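Speaker notes: Moving into a first kitchen of your own
Evening talk for new tenants, Kirkegaard housing association
Speaker: Emanuel Manole

Slide 1. Welcome

Good evening and thank you that you came. My name is Emanuel, I worked many years as a cook and later I taught cooking courses for adults. Vibeke Lauritsen invited me to talk to you tonight. Say thanks to Vibeke. Mention that coffee is in the back and that questions are welcome during the talk, not only at the end.

Ask the room: who has already the keys? Who moves in March? Wait for hands.

Slide 2. What people buy on the first day

Most new tenants go to the store and buy a big set. I did the same. My first set had so many knives that I did not know the purpose of half of them. I used one, the small one, for everything, and I cut my thumb with it.

My advice is to cook 7 evenings in the new kitchen before you buy anything more than the basics. Write on a paper what you missed. After one week you have your shopping list and it is your own list.

(Pause. Tell the story with the fish kettle, but keep it short.)

Slide 3. The basics

One pot with a lid, big enough for pasta. One frying pan. One chef's knife and one small knife. A cutting board that does not slide; put a damp cloth under it. A wooden spoon. A colander. A bowl you are not afraid to drop.

Somebody will ask about the price. At Grinier on the main road you can find good used pots. Look at the bottom of the pot before you pay. If it is not flat, leave it there.

Slide 4. Sharp knives

A dull knife needs more force and then it slips. Show the movement with the sharpening steel, slowly, 10 strokes on each side. Remember to keep the blade away from the first row! Do not wash knives together with the other things in the sink, where the hand cannot see them.

Slide 5. Where to put things

Stand in front of the stove and stretch out your arms. What you can reach from there, you will use every day. What you cannot reach, you will forget. Salt, oil, the spoon and a towel should be inside this circle. Plates should live near the place where you wash them.

Heavy pots go low. I have seen a cast iron pan come down from a high shelf, and the floor tile did not survive.

Tenants in the Nurnisow building: your kitchens are narrow, so think about the wall. A rail with a few hooks gives you back one full drawer. Ask Vibeke before you drill, because some walls have pipes inside.

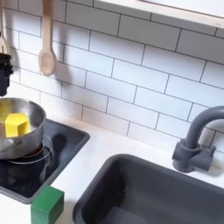
Slide 6. Cleaning without suffering

Grease is easy to remove on the same evening and very hard after one month. Warm water, a little dish soap, a soft cloth, then a dry cloth. For the grout I use baking soda mixed with water and an old toothbrush. Please do not use vinegar on natural stone, it eats the surface.

The hood filter should be washed every 2 months. If your hood is from Seteck, the manual is in the folder you received with the contract. Ask who has opened the folder. (Last year it was one person.)

Slide 7. Money

In my first year alone I spent 3,000 on take-away food. I found the number later when I did my papers, and I had to sit down. I do not say this to make anybody feel bad. I only want to show that a pot of lentil soup on the stove is worth something.

Give out the soup recipe now, not earlier, otherwise they read it and do not listen.

Slide 8. Questions

If there are no questions, ask Vibeke to explain the rules for the shared freezer. Collect the pens. The room must be empty at 9 p.m.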